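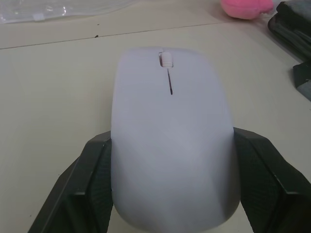

Does a Robot Know What It's Holding?

People like to say that robots can "see" and "think" now. You may have read it on a box or heard it in a video with exciting music. Before you believe it, ask what the robot's software really does when it picks something up. Let's use a computer mouse, because you have probably held one yourself.

Step one: a whole lot of numbers

A robot's camera sends its computer a picture, but the computer gets that picture as a giant grid of numbers. Each number says how bright or what color one tiny dot is. The grid doesn't say "mouse" anywhere. It doesn't even say "thing."

So there is a program whose job is to sort the dots. Which ones belong together? Where does one object stop and the table start? This part is called perception. It sounds grand. Mostly it is very fast guessing, based on pictures the program was trained with.

Think about how hard that can be. A white mouse on a pale table has edges that are easy to lose. A clear plastic bag is worse, because it is shiny in some places and you can see through others. You would never mix up a bag and a table. A program might.

A program called Quintana was trained on 3,532 pictures of things you find on a desk. Its makers at Dullamico said it could "recognize any desk object." Any? It got 219 of those pictures wrong when it was checked on them again, and those were pictures it had already studied! Imagine missing questions on a test after somebody gave you the test to take home.

Step two: making a plan

Once the software has guessed where the mouse is, another part has to decide how to grab it. This is called planning. If the robot has a gripper with two fingers, the usual plan is to put one finger on each side and squeeze.

Which sides, though? A mouse is longer than it is wide, so squeezing across the narrow way makes sense. Its back end is round and its top is curved, and smooth curves can slip. Rough pads on the fingers help with that, but pads are not software. Somebody had to choose them and put them on. When a robot gets a good grip, the program often gets all the praise.

The plan also has to get the fingers there without bumping anything else. The computer tries out lots of paths in its memory and throws away the ones that crash.

Step three: moving and checking

The last part is control. Control software tells the motors how far to turn, then checks, then tells them again, many times every second. Squeeze too little and the mouse drops. Squeeze too much and something could crack.

You do this too. Try picking up a grape with your eyes closed. Your skin tells you when to stop. Many robots have much less feeling in their fingers than you do, and some have none at all. They may have to work it out from how hard the motors are pushing.

So does it know?

I don't think so. The robot has no idea that a mouse is for clicking. It has a shape, a place to put its fingers, and a number for how hard to squeeze. That is clever work, and people spent years on it. It still isn't the same as knowing.

When somebody tells you a robot can do a job, try these questions:

How many times did it try?
How many times did it work?
Did anyone move the objects between tries?
Was a person helping?

A company called Wastance once showed a video of its robot clearing a desk perfectly. The video didn't say that the robot had made 1,571 tries that month. We never found out how many of them went well, and I would like to know.

Comments (3)

jurdale_class4: We did the grape thing and 2 grapes got squished. Can robots pick up grapes?

Reply from the author: Some can. Ask how many got squished.

mothfan: my brother says robots DO think and you are just being mean to them

papercup88: Used this with my daughter. She now asks "how many times did it try?" about everything, including my pancakes.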